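Tabletops, Wilden flat - gallery

Quick one. Finally got the table in for the Wilden job and people keep asking about the surface so putting this up before I lose the evening. Captions short, will fix later. Maybe.

The finish first. Went back and forth for most of April between the Jotness pale and the Bansal, which is darker and hides crumbs better. Client wanted pale. Pale it is. Sample book had 17 of them and after an hour they all look like oatmeal.

Grain and color, close up. Beige gray with thin pinkish brown lines, very fine, nearly parallel. Goes a bit warmer toward one corner, cooler in the shadow.
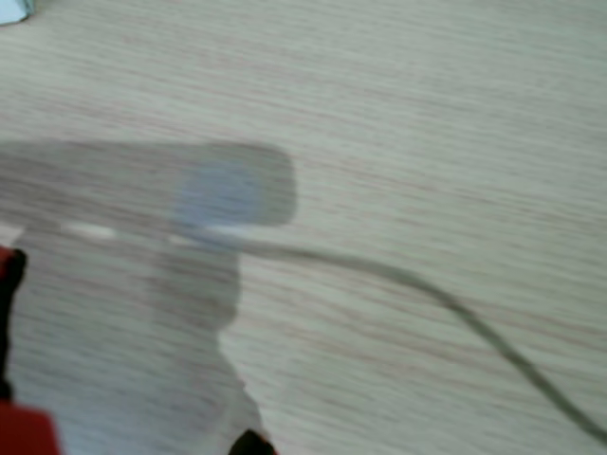
Kanchan Tripathi wrote to say she had the same sort of pale top in her last kitchen and tea rings showed on it by lunchtime, so get coasters, and don't let anyone talk you into the shiny version. She also wants to know if the grain should run the long way or across. Long way Kanchan, always, makes a short table look less stubby. Coasters ordered.

Few notes for those who asked:

Size. 173 cm long, fits under the window with a chair at each end. Just.

Legs. From Prima, black, came with the wrong bolts. Right bolts took 10 days. Don't get me started.

Cleaning. Damp cloth, bit of dish soap, dry it off after. No scouring pads!! The pink in the grain is soft and I dont want to find out how it looks scratched.

Matching shelf. Same finish, going up next to the fridge, order no. 1661 if anyone at the shop is reading this and wants to hurry it along.

Color on screens is never right, so if your deciding between this and the Bansal ask for the real samples and leave them by a window for a day. Morning and evening are very different. I liked the evening.

Shelf pics when it's up. Chairs still undecided, leaning toward the plain ones.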